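Zodaleo bench: what to buy before you start

Hello, and thank you for looking in! We keep this readme beside the recordings for anyone pricing up a two-arm bench for computer assembly (our own shopping list grew rather a lot between January and June). 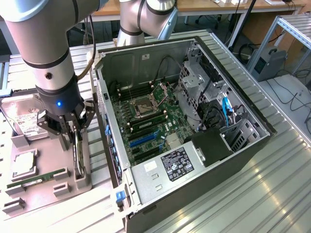

Budget notes

Please put money aside for the parts tray early on, as we left ours until last and were sorry. We allowed 9 weeks for delivery, plus 2 spare sets of gripper fingers and 200 for cables, all of which we spent.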